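Hand-held gripper comparison, pre-run check
Units: Landix, Vodach
Checked by: Veronica Nedelcu, 12/17/25

1. Finger pads seated, no tears. OK
2. Marker faces clean and flat. OK on both units. 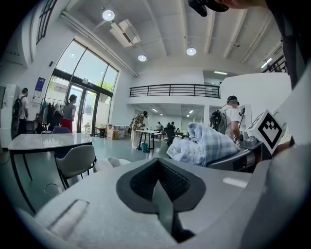
Which pad goes on first?
The Landix pad, then the Vodach, with the same cloth for each.

3. Trigger play under 2 mm. Vodach at limit, recheck in January.
4. Cables clear of walkways. Repeat before each run. 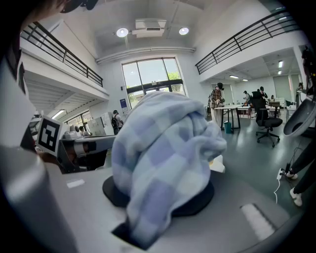

Item 5: checkered cloth, bunched, on gray tabletop.

6. Log file 2066 opens. OK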